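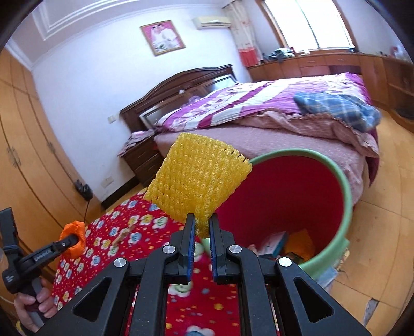

Hollness Household Packaging Records, release 2, is a table of packaging items discarded by households taking part in a kerbside sorting study. It was prepared by the Fuvent waste and materials office for use by local authorities, teachers and students of materials policy. Each row stands for a single item and gives its main material, its form, the goods it was sold with and the bin in which the household placed it. Items of mixed or uncertain form caused the most discussion during coding; a yellow foam net sleeve of the sort put round fruit, for instance, is entered under "foamed plastic, mesh" and never under "netting", a term kept for knitted or woven bags.

Contents

The release holds 2257 rows in one comma-separated file, items.csv, with a second file, codes.csv, listing every permitted value. Text is stored as UTF-8. Empty cells mean that the field was not filled in on the sorting sheet. The value "none" means that the sorter looked and found nothing to record.

Fields

item_id: a whole number, unique within the release. Numbers from withdrawn rows are not used again.
material: the material making up most of the item by weight.
form: tray, bottle, sleeve, film, box, packet, lid or other.
goods: the type of product the item held or protected, where this could be known.
bin: the household's own choice of bin.
weight_g: weight in grams after emptying, to the nearest gram. Items under one gram are entered as 0.
district: Kröger or Brellero.

How the records were made

Households kept their packaging apart from other waste for 30 days and handed it over in numbered sacks. Sorting was carried out at the Hollness depot by staff working in pairs. One member of the pair read out the entry and the other wrote it down. Where the two could not agree on a material, the item was set aside and coded at the end of the shift — such rows carry an asterisk in the material field. Sack numbers were removed before release and cannot be supplied on request.

Known limits

Glass is under-recorded in Brellero, where many residents take bottles to a shared collection point. Labels and caps were weighed with the item if still attached, and separately if not, so weights for bottles should be compared with care. The sample was not drawn to represent either district as a whole. Users should not scale the figures up to a yearly total.

Changes since release 1

The form value "wrap" has been split into "film" and "sleeve". Duplicate rows have been withdrawn. The spelling of goods values is now consistent throughout.

Terms of use

The files may be copied, adapted and published for any lawful purpose, provided that the title and release number are given. Corrections should be sent to the Fuvent office with the item_id and the proposed value. Accepted corrections will appear in the next release.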